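Sollia cell, gripper and wrist camera - Thursday walkdown

Covers the arm, the two-finger gripper and the wrist camera only. The conveyor has its own sheet. Mark each line OK, FIX or OPEN and write something next to it. A column of bare OKs is how we got through the last round without spotting the cable.

1. Emergency stop, pendant and wall
OK. Both drop the arm. The wall button is still behind the crate rack, and I still think that's a silly place for it.

2. Guard interlock
OK on the second try. Door has to be pushed, not swung. Brorent calls this normal for the latch. I'd like that in writing.

3. Base bolts
OK. Paint marks line up on all of them.

4. Wrist cable
FIX. Jacket is rubbed near the last clamp, up to 2 cm long. Sestel's sleeve was sold to us as the cure for this, and it has slid down out of the way. Re-clamp before the next shift, then look again after 37 cycles at slow speed.

5. Finger screws
OK. Torqued cold. Left side took a little turn, which it also did in August, so I'm not calling it settled.

6. Finger faces
OK for now. Ribs clean, no chunks missing. The Mikuš manual gives a replacement interval but doesn't say what load it assumes, so go by eye and by thumbnail.

7. Air and grip force
OPEN. Gauge reads steady. Whether the setting suits soft produce is a different question, and a steady gauge doesn't answer it. Needs a bruise check the next morning.

8. Approach to the part, fingers open
OPEN. Check the wrist view before the close command. Want clearance on both sides and the leaves well away from the tips. 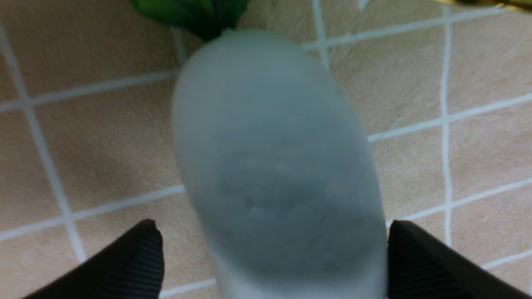 2 min read

Radish between the open fingers, leaves at the far end, a gap on each side. Fine as far as it goes. The radish is also a blur, and I don't accept "it's just close" or "it's just moving" until somebody has tried it with the arm parked at the same height. If it clears up when parked, slow the approach. If it doesn't, look at the lens and the focus.

9. Floor under the pick area
OPEN. White speck on the tile in the wrist view. Could be anything. Wipe the spot, take another look, and sweep the grout lines while you're down there.

10. Restart
Not signed. Items 4, 7, 8 and 9 first. Slow speed only until then, door shut, pendant in hand.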